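The Corn Hour
a short story by a member of the Stadum Robotics Club

In April our teacher wrote one word on the board: SOUP. The task for the Jukow Cup was to prepare a soup with two arms and without hands, and our club had 11 members, one table and very different opinions about soup.

I was given the corn.

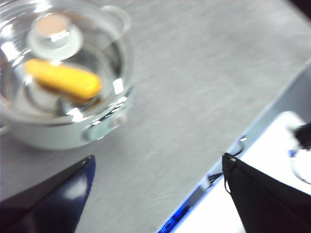
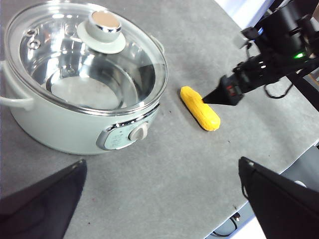 The pot and the corn, from our practice table.

My mother asked me at dinner what I study all evening. I said, "Corn." She put more potatoes on my plate and did not ask again.

The rule book had 40 pages, and the corn was on page 12. It said that a team may touch the table only before the signal. After the signal you stand behind the tape and you hold your own hands. I practiced this part at home, too. It is harder than it sounds. When the arm came down slowly and stopped a little too far to the left, my fingers moved inside my pockets, as if they could pull it.

The other girl on the corn team wanted to come from the side. I wanted to come from above. For a week we spoke only through the notebook. She wrote: "From above you hide it from yourself." I wrote under it: "From the side you push it away." The teacher read both sentences and wrote a third one: "Try it and then argue."

So we tried. In the evening the windows of the Nowakowski School went dark one after another, and ours stayed yellow. We named our program Vellellow, because somebody fell asleep on the keyboard while writing "yellow" and we liked the result. We changed one number, we ran it, we wrote down what happened. Then we changed the number back.

On the last evening before the Cup she gave me the notebook without a word. On the new page there was a small drawing of the corn, with an arrow that came neither from the side nor from above – it came from the corner, like a person who enters a room and does not want to disturb.

"Did you test it?" I asked.

"I waited for you," she said.

We went behind the tape. I put my hands in my pockets, and she pressed the key.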